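Semwal K2 Pocket Scale: Bench Review
By Abhishek Vishwakarma

The K2 replaces the older Semwal pocket scale, which was well liked for portioning tea and disliked for its battery door. The door is now a sliding tray with a detent. It stays shut in a bag. The remaining changes are a larger pan, a backlit display and a timer that shares a button with the tare function.

Accuracy was checked against a set of Plama calibration weights. At 50 grams the scale read true on every placement, including placements at the corners of the pan. At 2 grams it read low by one display step when the weight was set down slowly. Lifting the weight and dropping it lightly back onto the pan cleared the error. The cause is the zero-tracking routine, which treats a slow increase as drift and subtracts it. The Neltellow compact scale has the same fault but lets the user turn tracking off. The K2 has no such setting.

This matters for leaf tea. Rolled oolong falls in pellets and registers at once. Open, twisted leaf is often added a pinch at a time, and the first few pinches may not show. The workaround is to put the full portion in a cup, tare the empty pan, and set the cup down in one motion. Subtract the cup weight by hand.

Settling time is short, and the reading does not flicker in a still room. Under a ceiling fan the last digit wanders. Semwal sells a clear draft cover separately. It fits loosely and rattles.

The shared timer button is the weak point of the design. A short press tares and a long press starts the timer, but the threshold between them is too close. In 7 brewing sessions I started the timer by mistake in 4.

Auto shutoff cannot be changed. It is long enough for a gaiwan session and too short for cold brew prep.

The housing wipes clean. The pan lifts off for washing, though tea dust collects under the rim and needs a dry brush.

Recommended for pellet teas and coffee. Buyers who portion loose twisted leaf should look at the Neltellow first.
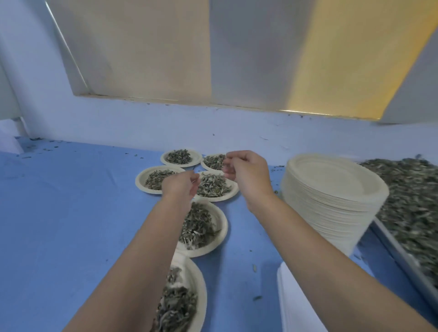
Wirkau Tea Bench, Issue 7, p. 50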